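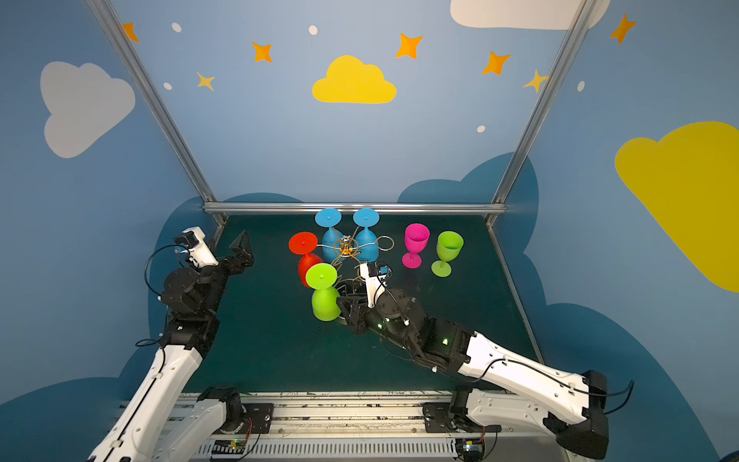
Colored goblets and the gold wire rack at the Unska store.

Home goods > News > Table and bar
Search news Enter a keyword Go
Filed under: Tableware, Small Stores

Forsyth shop brings back its goblet and rack set

27 December 2020

FORSYTH — The housewares store Unska has put its goblet and rack set back on sale after running out in October. The set pairs bright stemmed goblets with a gold wire rack that holds them upside down by the foot. Colors include red, blue, lime green and magenta.

Owner Norbert Ďurica said the store sold 633 sets this year, most of them to people who eat outdoors or have small children at the table. The new delivery is smaller, and he expects it to last into the middle of winter. Sets cost $20 each, with a limit of 2 per customer.
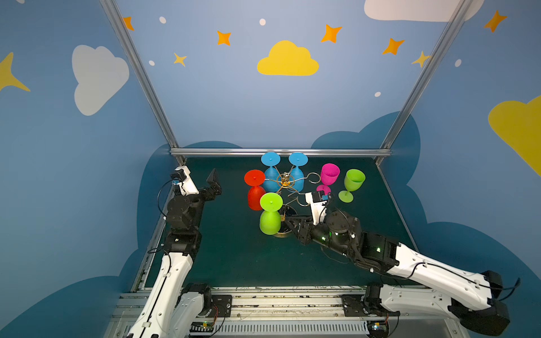

The rack is the part that takes getting used to, Ďurica said. It has a thin wire stem on a round base, and the arms curl out from there. He tells customers to set the goblets rim down on the table first, then lift each one by the stem and slide the foot in over the wire. Hanging them on opposite sides keeps the weight even — loading one side first can make the rack lean.

Unska also carries a plainer rack from Zurby, which has no ornament on top and takes up less shelf space. That one did not sell out.

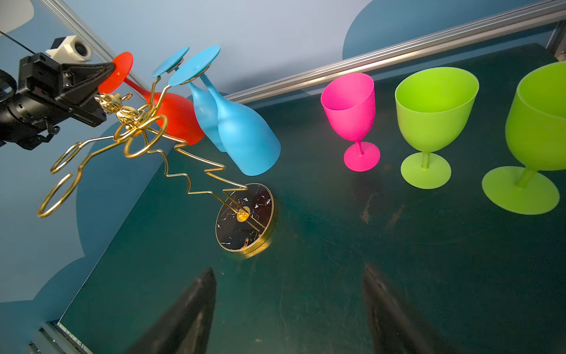

Esko Halonen bought a set in October and said he would have liked a heavier base, though he has kept the rack out on the counter ever since. It saves him a shelf in the cabinet, he said, and the kids can find their own color.

The store will show the sets at its front table for the next seven days. Single goblets will be sold there too, for people who need to replace one.
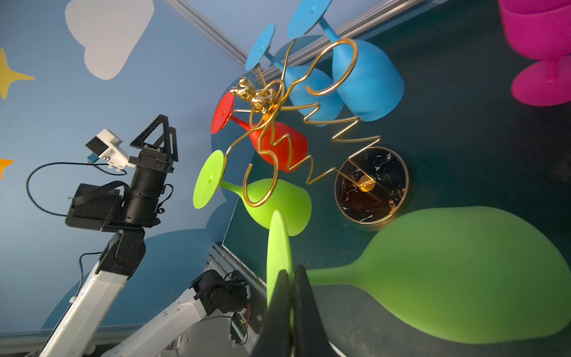

Can the rack be bought without the goblets? Unska sells it only as part of the set for now, but Ďurica said he has asked the supplier, Brerkard, for racks on their own and hopes to have them by spring.

Phone orders are held at the register for 7 days.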